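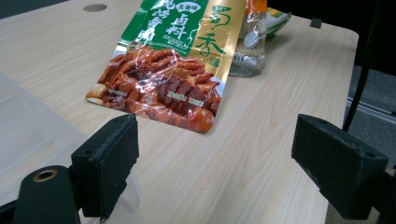 Ticket 1058: Spice packets, meal kit packing bench
Site: Isley kitchen store
Status: Closed
Priority: Low

Reported problem
Kits going out with the wrong seasoning, or with none. The packet concerned is the five-spice braising one, green at the top with 卤料 in large white characters and a photo of braised meat and chicken feet on the lower half. Packers who don't read Chinese have been going by colour, and the Bukia hot pot base also comes in a green packet.

Log

9:15 am
Checked the order sheet against the shelf. The sheet says "green spice, 1 per kit". No product code. Bin 351 had both kinds in it.

9:40 am
Emptied the bin and sorted by hand. Five-spice packets have a small oval near the top that reads 五香味, and a golden-yellow band with 蜀香 in green. The Bukia packets have neither. Put the Bukia stock in its own bin one shelf down.

10:30 am
Opened 20 sealed kits from the morning run. Three had the hot pot base in place of the five-spice. One had no packet at all. Repacked all four and resealed.

11:05 am
Looked into the missing one. The packets are slippery and slide under the noodle box when the tray gets tipped. Asked the bench to put the packet in last, flat on top, where the checker will see it.

1:20 pm
Hsu (supplier) phoned back. They can't change the packet colour. They will print the flavour in English on the outer carton from the July delivery.

2:45 pm
Changed the order sheet in Plondance. The line now reads "Five-spice braising packet, 五香味, bin 351". Reprinted and taped up at the bench. Old sheets binned.

4:00 pm
Opened 15 kits from the afternoon run. All correct.

Cause
Two products in one bin and a vague line on the sheet.

Still to do
Bin label needs reprinting, the characters came out too small to read. Check the cartons when the July delivery arrives and reopen this ticket if the English isn't on them.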